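Setting up the wrist and overhead views for the Dostis two-arm cell in simulation
Pauline Hollis
February 24, 2024

These are the steps I use to bring the Dostis cell back to a known state in the simulator before a batch of tabletop runs. The cell has two arms on one table, a wrist camera for each arm and one overhead camera. You need the Pluna scene files loaded and the controller running. If you changed a gripper model since the last batch, start from a fresh copy of the scene.

Step 1. Home both arms

Send the home command to the left arm first, then the right. Wait until both report idle. If one of them stops short, open the joint panel and look for a limit that was left over from an earlier scene. Clear it and send home again. Don't drag the joints by hand in the viewer – the controller keeps its old target and the arm will jump on the next command.

Step 2. Check the wrist views

Open each wrist stream in its own window at full size. Bring an object in next to the fingers and look for two things: the fingertip should show at the side of the image, and the surface of whatever is close should have readable texture. A flat patch of color where there should be wood grain or weave means the texture didn't load. Reload the object, and leave the camera settings alone.

Some blur in the background is normal with the depth of field we use. In a close view like this one, the knot in the pale wooden piece and the twill of the blue fabric are good spots to check. The table scene is darker than the default, so don't judge exposure by the background. Go by the brightest object and bring exposure down if its grain washes out.

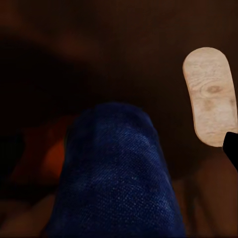
Step 3. Set the gripper force

Both grippers use the same settings file. I keep the force limit at 8 and the close speed at 100, in the units the file already uses. Thin pieces tend to slip at lower values, and the cup starts to jitter between the fingers if you go much higher. Save the file and restart the gripper node, or the old numbers stay in use.

Close each gripper on nothing and open it again. The fingers should meet evenly. If one side leads, the mimic joint has lost its offset. Copy the offset line from the Radulović version of the arm file, which still has the right one.

Step 4. Place the objects and try a hold

Load the cup and the bowl from the object list. Put the bowl within reach of the right arm, then pick up the cup with the left. Hold for 3 seconds and watch the contact readout. A steady value is fine. If it flickers, raise the solver steps by 2 and try again.

Keep the overhead view open while you do this. Both grippers should be in it, along with the working part of the table. The garden behind the glass comes with the Cliststead room file and can be switched off if your machine is slow – it makes no difference to the arms.
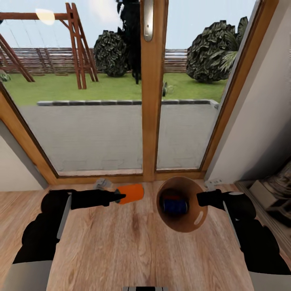
Overhead view with the orange cup in the left gripper and the right gripper beside the brown bowl.

Step 5. Save the state

Pause the simulation before saving. A save made while the arms are moving will load with the velocities still in it. Name the file with the scene and the settings version, then reload it once and check that both arms stay where they were. If the right arm sags on reload, gravity compensation is off in the saved file. Turn it on, save again and delete the first copy.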